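Cable rules for benchtop arms – worth having?

Posted in Standards and Good Practice, 07/01/2025

alline_13
Our draft rules at Bokesgate now want every cable on an arm tied at fixed points, plus a signed check every 30 runs. Lindsay Tautahi wrote it. I can't see what the signature adds.

rodomcombe
It adds a name. We had 2 connectors pulled out in January and no record of who last looked.

alline_13
A name on a sheet didn't stop your connectors coming out, did it?

tsampaio
Tie points yes, sheet no. People sign without looking. – Tomás Sampaio

rodomcombe
Then train them. Seven ticks is hardly a burden.

alline_13
Slack is what the draft gets wrong. It says "no loose loops", full stop, and I doubt whoever approved that has watched a wrist turn. The purple cable on the right arm is tied along its length and still swings out in a loop near the base. Under the draft that fails. Pull it tight and I'd expect the strain to go straight to the connector. Give me a maximum loop size and I'll sign whatever you like.

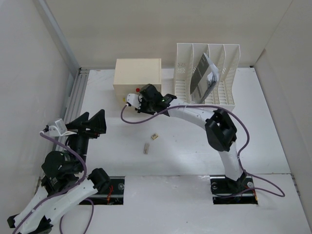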